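The Shrinking Wardrobe

21/12/2021

I have been trying to own fewer clothes since November, and so far I own two more than when I started.

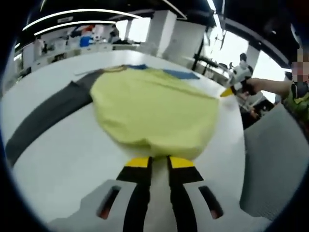
The plan was simple enough. I would keep what I wore, give away what I didn't, and become one of those calm people whose closet door closes without a shoulder behind it. Young-sook Do did it in a single afternoon when she moved to Hirthorpe. She had me over afterward and opened the closet to show me, the way other people show you a baby. Sixteen hangers, all facing the same direction. I said it was beautiful and then went home and looked at my own closet, which has hangers facing directions I don't think have names.

My trouble is that every piece of clothing I own has a lawyer. I pick up a sweater with a hole in the elbow and a voice starts in right away: this is a painting sweater. I have painted one room in my adult life, and I did it in a bathrobe. But the voice is persuasive, and back goes the sweater to join the other painting sweaters, the gardening pants (I have a balcony) and the T-shirts I am saving for rags. At what point does a T-shirt become a rag? I used to think there would be a moment. My father just tore them in half, sometimes while you were still asking where your shirt was.

Then there are the aspirational items. I have a linen jacket I bought in Odberg, on a trip where I was briefly the kind of person who sits outside with a small coffee. It needs a terrace. It may need a different neck, too. I've tried it on for every wedding, birthday and job interview since, and every time I've hung it back up and worn the gray one.

Ji-hoon Won, who I have known since school and who therefore feels free to say things, told me to box up everything I was unsure of and write down what was in the box. Leave it for two months, he said, and give away anything you haven't missed. I liked this because it let me do nothing for two months and call it a method. I filled the box, taped it shut and forgot the list. So now I have a box of clothes I haven't missed, but I can't give it away, in case it contains something I would have missed if I'd remembered owning it. Ji-hoon says that is exactly the point of the box. I say he hasn't seen what may be in there.

I did get one bag out of the house. I took it to the thrift store on Uchida Street, feeling light and a bit holy, and the woman at the counter took it from me without any ceremony at all. I don't know what I expected. A stamp, maybe. I had a look around while I was there, to be polite, and came home with a corduroy shirt and a raincoat. The raincoat is very good. It has a pocket inside the pocket.

That accounts for the two more, if you were wondering. The bag turned out to be mostly pillowcases.

My sister's position is that I don't have too many clothes, I have too little closet, and that what I want is a Grunine wardrobe like hers. Hers has sliding doors and takes up a wall. I have priced it. For that money I could rent a room for the painting sweaters and visit them on holidays. It would also have to go where the bed is, and I've grown used to the bed.

I have made some progress on socks. I laid every one of them out on the rug and matched what could be matched, and was left with a crowd of singles that had nothing in common except me. I gave them a week, then another week. A few partners surfaced from inside a duvet cover, which I should have checked first. The rest I put in a bag and carried to the trash, and I walked back up the stairs quite fast so I wouldn't get into a discussion with myself about puppets.

The box is still in the hallway. I put the raincoat on it when I come in.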